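Selling a used desk locally, shipping vs pickup?

dinell51
Moving out in May and need to get rid of a big sit-stand desk. Paid close to 1000 for it new. Local listing has been up two weeks at 500 and all I get is "is this available" and then silence. Anybody here shipped one? Freight quote came back at 200 and that's without the crate.

eynon_k
Don't ship it. I did that once with a dining table, got a corner crushed, spent a month going back and forth on the claim. Never again. Drop the price and wait for somebody with a truck.

Gustero
500 is too high for used, sorry. People see that number and figure they can add a bit and get a new one with a warranty. I'd list at 350 and take 300.

dinell51
350 hurts. It's in great shape, motor is quiet, no wobble. But yeah ok maybe.

drastinix
Disagree with Gustero. Price isn't your problem, the listing is. Post the measurements, width depth and both heights, lowest and highest. Half the people who message and vanish are just waiting to find out if it fits in their room. Also say what floor you're on and if there's an elevator. I sold two desks last year at more than half of retail and both buyers said they picked mine becuase they didn't have to ask anything.

And light colored tops sell better in my area, dark ones show every scratch and sit forever. Put a plain wall behind it if you can.
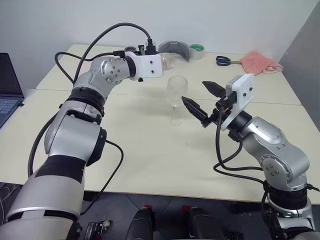 Other thing – take the legs off before anybody comes over. Bag the bolts, tape the bag to the underside of the top. Buyer shows up, 10 minutes, gone. If they have to stand in your hallway with a hex key they start haggling.

eynon_k
No no, leave it together till they've seen it go up and down. I wouldn't pay for a motor desk in pieces, who knows if it runs.

drastinix
Take a video then. Send it before they drive out.

eynon_k
Video could be from three years ago. I want to push the button myself.

Gustero
with eynon on this one. Leave it plugged in, have the tools out, help them break it down after they pay. Cash or instant transfer only, no checks

dinell51
Ok so relisted at 400 with all the measurments and the elevator info. Leaving it assembled for now. Two new messages since lunch, one asked about a Saturday-type pickup window so that's at least a real person. Will update if it goes.

Gustero
400 is still high but good luck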